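Search this site Go

Working Practice Rules and Data Card: Office Storage Set

Category: Robotics > Good practice > Records handling

# Vurel Office Storage Set

Vurel is a collection of two-armed handling recordings made by Plusa at its Wotton site. This card sets out the rules under which recordings are made and accepted. It should be read before the data are used or extended.

## 1. Furniture and contents

Cabinet doors shall be fully open before an arm enters the cabinet. Keys may remain in locks, but shall not be touched by a gripper. Files used in recordings shall hold blank paper only.
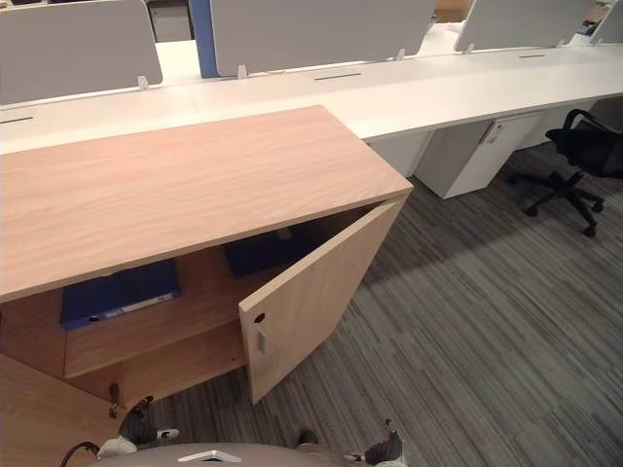
Figure 1. Cabinet with the door open and a ring binder lying flat on the shelf.

## 2. Arm position

An arm that is not in use shall be kept clear of furniture edges. Operators shall check the wrist view as well as the head view before each movement, as the head view alone may hide the fingers. Speed near furniture is limited to level 2 of 6. 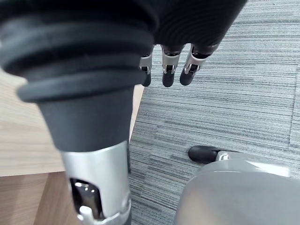

Figure 2. Wrist view: fingers over the carpet, with wooden surfaces to the left.

## 3. Holding and passing files

A file shall be gripped firmly by one hand before the other approaches. Labels shall be blank. Staff may stand near the robot only with the agreement of the operator, who shall keep the stop control within reach.
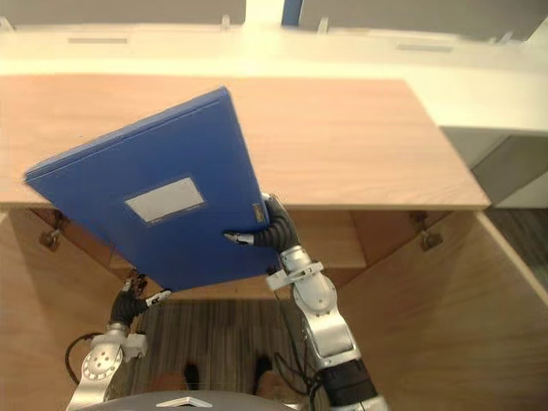
Figure 3. File box held by the right gripper, with the left gripper close to its lower corner.

## 4. Acceptance

The release contains 1,000 recordings. Each is checked against the Zepeda checklist, version 99. Recordings that breach section 2 or 3 are withdrawn and shall not be repaired by editing.

Last updated: January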